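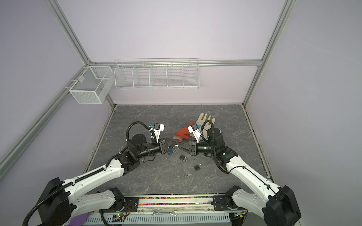 What is a padlock?
A padlock is a lock that comes off. It has a body and a shackle, the shackle goes through a hasp, chain or ring, and a key or a code lets it open again. It is not built into the door.

Small padlocks

Small padlocks are the ones used on lockers, tool boxes, luggage, garden sheds, cash tins. Plain metal ones and colored ones both common. A blue one is easy to spot on a workbench among gloves and wrenches, and color is also used to tell sets apart (blue for one crew, red for another and so on).

Parts

Body: the block that holds the works. Brass, steel, aluminum, sometimes with a plastic jacket.
Shackle: the U-shaped bar. Usually steel, hardened on better locks. One leg (the heel) stays in the body, the other (the toe) swings free.
Cylinder: where the key goes. Pins or discs inside.
Latch: catches the notch in the shackle.
Keyway cover: on outdoor types only.

Size normally means the width of the body. The gap inside the shackle is given separately and matters more than people think when the hasp is thick. Long-shackle versions exist for chains and gates.

Types

Keyed different. Each lock has its own key.
Keyed alike. One key opens the whole set. Handy, but lose the key and the whole set has to be replaced or rekeyed.
Combination. Dials or a single wheel. No key to lose, slower to open with gloves on.
Lockout. Used to keep a switch or valve off during repair work. Each worker hangs their own lock and takes it off again personally. Often brightly colored, with a tag. A general-purpose padlock is not a substitute where a site requires the lockout kind.

Handling with gloves

Small locks are awkward in work gloves. Coated palms grip the body better than plain cloth, but thick fingertips still miss the keyway. Many users hold the body in one gloved hand and turn the key with the other hand bare. In freezing weather the glove stays on, so a bigger key head helps. Some people put a loop of cord through the key.

Care

Dry graphite or a light lock lubricant once or twice a year, more near salt water. Heavy grease collects grit. Key sticks: clean first, then lubricate, do not force it with pliers. A wet lock should be opened and left to dry before it goes back in a drawer. A shackle that no longer springs up usualy has dirt in the heel hole.

Storage

Open locks on a hook or rail, keys attached. Closed locks with no key tend to pile up in tool drawers. The Grornside depot stores 188 padlocks in numbered bins, sorted by key series, with 3 spare keys per series in a seperate cabinet. The Kelmendi workshop keeps its locks on a board by the door.

Makers and series

Zendard sells a small keyed-alike range, series 73 and series 311, the second one with the longer shackle. Tralell makes combination types only. Series numbers are stamped on the bottom of the body and are needed for ordering keys.

See also: hasp, chain, cam lock, key cabinet

Last edited January 2, 2019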